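Household Goods and Toys Sorting Moves to Traltwood Hall for the Winter

2025-12-21

The Strand exchange, where residents drop off household goods and toys they no longer need and pick up things they do, has moved its sorting to the back room of the hall at Traltwood. It will stay there until the end of March, when the room goes back to its usual bookings.

The exchange began as a single table at the Teltetside market and now handles more than a table can hold. Over the past year it took in 3000 items. Most were small: kitchen containers, bottles, cups, bath toys, building blocks, plastic animals, and the kind of odds and ends that collect in a drawer. Larger pieces such as chairs and lamps are listed on a board and stay with their owners until someone asks for them.

Until this month everything was sorted on the day it was given out, with donors and visitors in the same line. That made for long waits, and a good many items went back into storage without being looked at. Under the new arrangement, sorting and collection are kept apart. Drop-offs are accepted in the morning, the bins are worked through in the afternoon, and the shelves open to visitors the next day.

The room has 12 open bins. Each one takes a mixed load as it arrives, so a bottle can end up next to a toy, and the contents are separated one piece at a time. Items in good condition go to the shelves by type. Items that need cleaning go to the sink. Anything cracked, leaking, or missing a part that matters is set aside for recycling if the material is accepted locally.

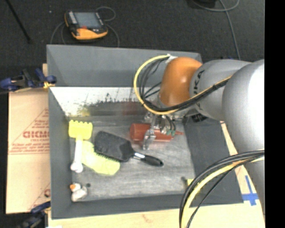
Bins are kept to a small load on purpose. When they were filled to the top last spring, lighter things ended up crushed at the bottom and small parts were lost under the bigger ones. A bin with a few items in it takes less time to clear, and it is easier to see when two pieces belong together.

The bins themselves are not new. They came from Vuro, a storage supplier in Teltetside that closed one of its warehouses, and they show the wear of their earlier use. The exchange looked at buying replacements and decided against it. Scuffs on the inside make no difference to the work, and the money went to shelving and a second sink instead.

Toys get a closer check than kitchen goods. Battery covers must close with a screw, and the batteries are taken out before the toy goes on the shelf. Soft toys are accepted only if they can be machine washed. Puzzles and board games are taken when the donor has counted the pieces and written the number on the box – this was the most common complaint from families last winter, and the rule has been in place since then.

Bottles and food containers should be empty, rinsed, and brought with their lids on. Bottles that have held cleaning products, motor oil, or garden chemicals cannot be accepted, even if they have been washed. Glass jars are welcome but should be carried in a separate box and handed over at the door. They are not put in the bins.

The exchange also asks donors not to leave bags outside when the hall is closed. Several were soaked by rain in the fall and had to be thrown away unopened.

Each household may bring up to 30 items per visit and may take home as many as it can use. There is no charge and no need to have donated first. Visitors should bring their own bags, as the supply of paper ones from the market has run out.

The shelves are arranged along the wall nearest the parking lot, with kitchen goods at one end and toys at the other. Baby items have a shelf to themselves. Books are not handled at Traltwood and should still be taken to the Strand library, which has its own cart for them by the front desk.

Parking at the hall is limited. People dropping off heavy boxes can use the 4 spaces beside the side door, for unloading only, and should then move to the lot across the road. The side door has a ramp. The main entrance does not, and the step there can be icy in the mornings.

The hall will be closed over the holidays, and no drop-offs will be accepted during that time. Reopening hours will be posted on the hall door and on the board at the Teltetside market. Requests for larger items already on the board will be kept open through the closure and do not need to be entered again.

A decision on where sorting will take place after March has not been made. The market site is still available, but it has no running water, and the exchange would have to go back to washing items off site. A second room at Traltwood has been mentioned as a possibility – it is now used to store folding tables and stage curtains, which would first need to be moved.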